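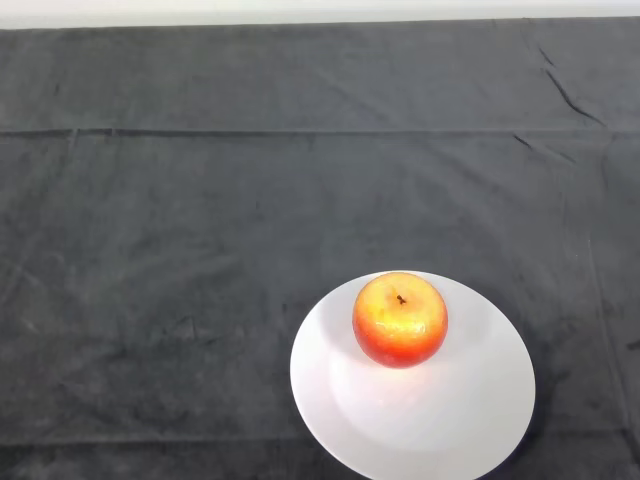 Dark gray cloth on a tabletop. The little pale specks are lint.

Why Does Dark Cloth Collect So Much Fluff?

You put on your best black sweater. You walk across the room, sit down for lunch, and say hello to nobody's cat in particular. By the time you stand up you look like the inside of a vacuum cleaner. What happened?

Fluff happened. Grown-ups call it lint, and it has been getting on their pants for as long as there have been pants.

What is lint, anyway?

Cloth is made of threads, and threads are made of fibers. A fiber is a very thin hair. Some fibers come from plants (cotton), some come from animals (wool), and some come from factories (polyester, which has never met a sheep in its life).

Fibers are twisted together to make a thread, and the twist is what holds them in place. Mostly. Every time you wriggle, scratch, climb a fence or slide down the stairs on your bottom, a few tiny bits of fiber rub loose. Once they're loose, they float off to find somewhere else to live. They like your school picture outfit.

Lint also picks up friends on the way: pet hair, your own hair, crumbs of paper tissue, and dust.

Is dark cloth stickier than light cloth?

No! This is the sneaky part. A white towel and a black towel made the same way will catch about as much fluff as each other. But a lot of fluff is pale, and pale fluff on a white towel is wearing a very good disguise. On a black towel it has no place to hide.

You can check this with a white cat and a black cat, if you have both. The white cat ruins the black pants. The black cat ruins the white pants. Between them they have everything covered.

Why is fuzzy cloth the worst?

Run your hand over a bedsheet, then over something velvety or fleecy. The sheet is flat. The fleecy one is more like a lawn, with lots of little fibers standing up. That lawn is called the pile, and anything that lands in it gets tangled, the way leaves get stuck in real grass.

Pile does another trick too. Stroke it one way and it looks lighter. Stroke it back and it looks darker. The color hasn't changed at all. The fibers are leaning a different way, so the light bounces off them differently. People have written their names on sofas this way, and then had to un-write them before company came.

And the static?

When two materials rub together, tiny bits of electric charge can move from one to the other. That's static electricity. A charged sweater pulls light things toward itself, and there are few things lighter than fluff. Static is stronger when the air is dry, so a heated house in winter is just the place for it. If your hair stands up when you pull your hat off, your coat is probably busy collecting, too.

Try it: the great fluff hunt

You will need 3 pieces of cloth (one dark and smooth, one dark and fuzzy, one white), some clear tape, and a sheet of black paper. Ask before you borrow the cloth. "It was for science" works better beforehand.

1. Shake each cloth outside. Not over the soup.
2. Lay them side by side on the floor of a room that people use, and leave them there for 4 days. Put up a sign if you live with anyone who tidies.
3. Press a strip of tape onto each cloth, then peel it off.
4. Stick the strips onto the black paper and write which is which.

Which strip has the most fluff? Does the white cloth have more than you expected? If you own a magnifying glass, look for curly fibers, straight ones, and any color that doesn't match a single thing in your house.

Natalie Penrose, age 6, did the hunt in October and found a bright orange fiber. Her family owns nothing orange. She is still looking into it.

How do you get it off?

Tape works, wrapped around your hand with the sticky side out. So does a lint roller, or a slightly damp rubber glove dragged across the cloth in one direction. Licking your finger and dabbing does not work, though every grandparent on Earth will try it on you anyway.

Words to know

Fiber: a very thin hair that threads are made from.
Pile: the little fibers that stand up on fuzzy cloth.
Static electricity: charge that builds up when things rub together.
Pants: see fluff.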